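Questions I get about the craft nook

I posted a couple of pictures of my little strawberry nook in September and my inbox hasn't quite recovered, so I've put the usual questions in one place. If yours is missing, leave a comment and I'll add it!

Where is the wallpaper from?
A roll end from a shop in Fultholm, and no, they don't have any more (sorry -- I did ask). It's the big red strawberries I fell for, but the little white flowers with orange middles have grown on me. 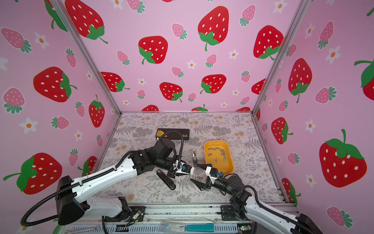

Strawberries on the walls, ferns on the table, yellow tray at the ready.

Isn't it a lot of pattern for one small space?
Yes, and I love it. My friend Zawadi Ondieki says it's like sitting inside a birthday card. The greys in the table covering calm things down a bit, I think.

Why do you have more than one stapler?
Because I make booklets! The long black one opens right out, and the beige one is for everyday bits of paper. I paid 3 pounds for the beige one at the Prandumville car boot sale and it's never let me down.
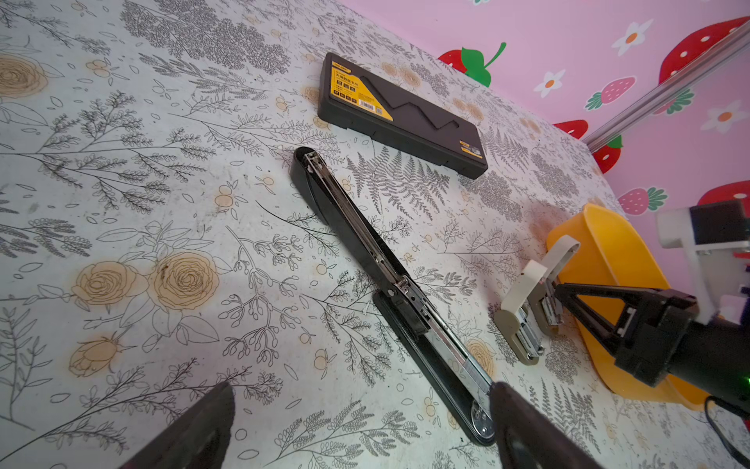
Black stapler opened up, beige one on its end, roses underneath.

How do you clean the table covering?
Damp cloth, drop of washing-up liquid, done. Glue is another matter. I leave it to dry and then pick it off with a fingernail, which is oddly satisfying.

Do you use the tray for everything?
Nearly. Small bits go straight in it or they end up on the carpet and then in my foot. I've got 5 of them now, all different colours, and the yellow is still my favourite.

Would you choose pink again?
In a heartbeat. Waqas Gilani, who helped me with the panels, voted for sage green and was ignored.

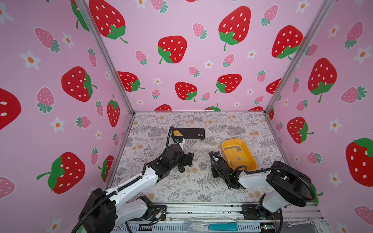 Pink on all three sides, and I still haven't tired of it.

Can I use your pictures on my blog?
Go ahead, just link back here please.

Last updated Jan 26, 2024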